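Bamboo tile mat

A bamboo tile mat is a summer bed covering made of small rectangular pieces of bamboo joined into a flexible sheet. It is laid over the ordinary bedding and slept on directly, or with a thin cloth on top.

The tiles are cut from the outer wall of the cane, smoothed and threaded together in rows. A double mat from the Bekotholm workshops has 2,881 tiles and weighs roughly 6 kg. Single mats have 1,791. Cot sizes, with 885, were added to the range in May.

Mats are wiped with a damp cloth and dried in the shade. They are rolled up for storage in autumn.
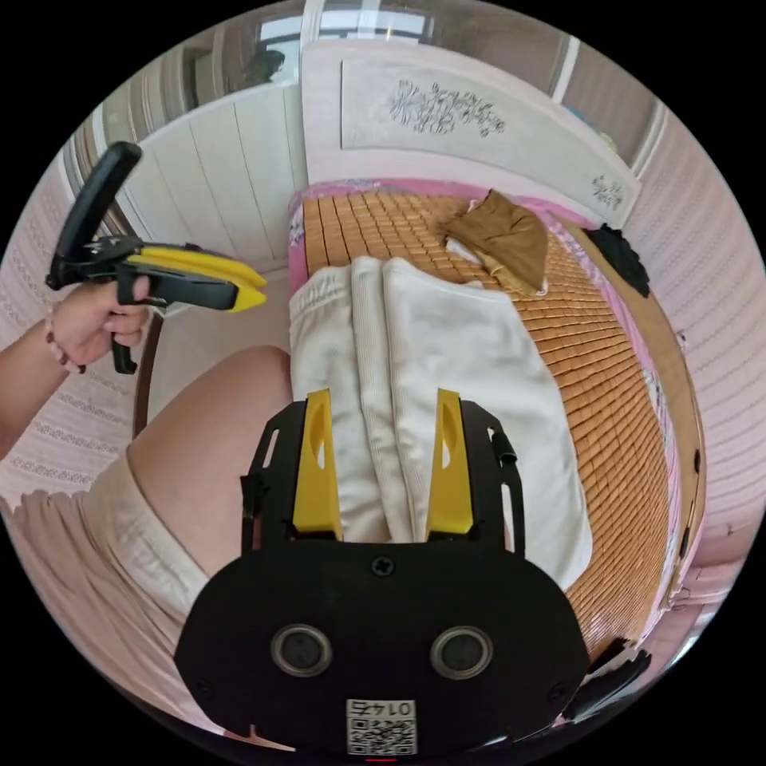 The flat, firm surface is also handy for folding clothes, and ribbed cotton can be smoothed out on it by hand. Worn cord is the usual fault. In Brendville, mats are restrung with nylon line.

See also: Bed linen; Rush matting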